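Festivals > Wollside Lantern Walk > FAQ

Print this page | E-mail this page

Reading time: 3 minutes

Wollside Lantern Walk: your questions

When does it start?
The drummers leave Grurow Bridge at 8 p.m. on the last Saturday-ish evening of August that the tide allows. Check the board outside the Gkikas bakery. The website gets updated when someone remembers the password.

How old is the tradition?
Old enough to argue over. Signe Dalen, who wrote the booklet sold at the bakery, traces it to a fishermen's procession that asked the river for a mild winter. The river has a mixed record on this.

What is the Fikivia?
The big paper heron at the front. It takes 3 people to carry it and a fourth to shout about overhead wires. Touching its beak is said to bring luck, and mostly brings wet paint.

How long is the route?
There are 435 steps up from the bridge to the chapel, then a gentle slope back down. Strollers can skip the climb and wait at the fountain, where the singing is better anyway.

Do I have to make my own lantern?
No, but you'll get looks. Lantern workshops run all through August and cost $3, paper and glue included.

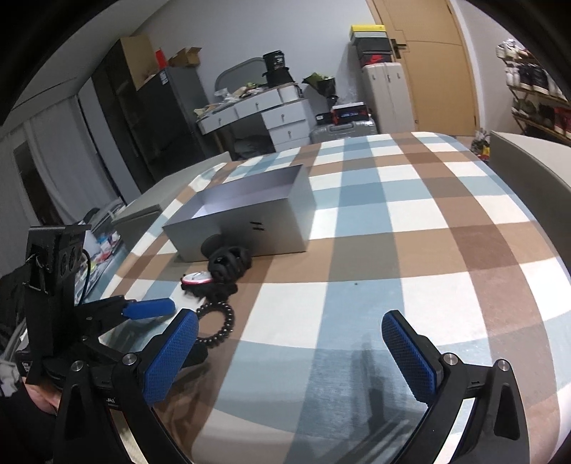
Bring your own scissors if you're left-handed – the shared ones have strong opinions. Finished lanterns can be left overnight to dry, with your name on the handle.

Are real candles allowed?
Not since the year of the mayor's hat. Battery lights only.

Can my group walk together?
Yes. There are 53 places for groups, handed out in the order people ask. Solo walkers just turn up and fall in behind the heron.

What if it rains?
We walk. Paper lanterns last as far as the chapel in a drizzle. In a real downpour the Fikivia stays under the bridge and everyone else sings faster.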